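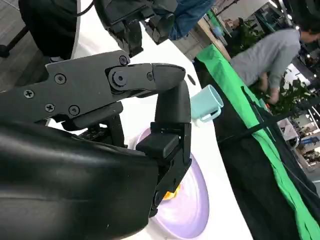 4.3 Working beside the cell during table clearing

This section is for dish room staff whose station includes a Stultero clearing cell. Read section 4.2 (Stopping the arms) first.

The cell picks up plates and mugs from the table and sets them in the rack. Staff no longer carry dishes by hand from table to rack. Scraping, sorting chipped items and checking the rack remain manual work, and each shift has one assigned cell attendant.

1. Before the shift, sign in on the Cornwood panel as attendant. Only one attendant can be signed in at a time.

2. Check the finger screws on each gripper. Tighten any loose screw with a Phillips driver.

3. Set the grip force to level 2 for plates and mugs.

4. Press START and step back behind the floor line.

5. If a mug is lying on its side, let the cell try first. After a failed pick the arm returns to its rest position and the lamp turns amber.

6. At amber, press HOLD, wait for the tone, then stand the mug up by hand. Press RESUME.

7. Enter the reason for the hold on the panel. Code 23 is "item on its side."

CAUTION: Do not reach over the table while the lamp is green, even if the arms are not moving.

NOTE: Food left on a plate does not stop the cell. Scrape plates at the rack.

NOTE: Clean the finger pads after every 200 picks. The panel shows the count.

For changes to attendant duties or break coverage, see form 1395 in the Siregar staffing binder.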